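What happened at the Wamura ward meeting

January 2023

I went to the ward meeting at the Wamura hall last night and said I would write something up for the people who couldn't get there. It ran well over two hours. I took notes until my pen gave out, so the end is from memory.

The hall was full by the time the candidates came in. A group supporting the sitting councillor had taken the front rows, and the people from the Mevolgate Road campaign stood along the back wall with their signs. There was some shouting when Cillian Mac Carthaigh got up to speak. He waited for it to stop and then read his whole speech from paper, including the parts he had already said at the Larkeo meeting.

His main point was the bus depot. He wants it kept where it is and says moving it would cost the ward up to 150 jobs. He did not say where that figure came from. When a man near me asked, he said it was in the council papers. I have read the council papers and could not find it, but they are long and I may have missed it.

Kyung-hwa Ok spoke next. She is running as an independent and has collected 1382 signatures against the rate rise. She wants the depot land sold and the money put into drainage on the low side of Mevolgate Road, which flooded again in April. She was heckled as well, mostly about whether she lives in the ward. She gave her street and carried on. 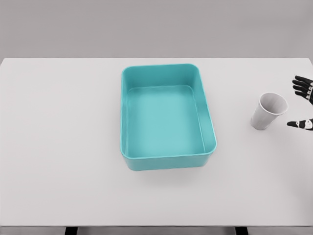
Teal tray on a white table.

The question period was a mess. The chair allowed one question per person but did not hold anyone to a time limit, and one fellow talked about parking for so long that people started going outside. Two supporters from opposite sides got into a shoving match by the side door. They were separated quickly. I have seen posts calling it a brawl, and I would not call it that.

I asked about the library hours. Mac Carthaigh said he supports longer hours in principle. Ok said she would not promise anything until she had seen the budget. I would have liked a firmer answer from either of them.

The margin last time was under 700 votes, so a few streets could decide this. I haven't made up my mind. The next meeting is at the Larkeo school gym, and the organizers want written questions handed in at the door. If you have one about drainage, bring your street name and the nearest cross street.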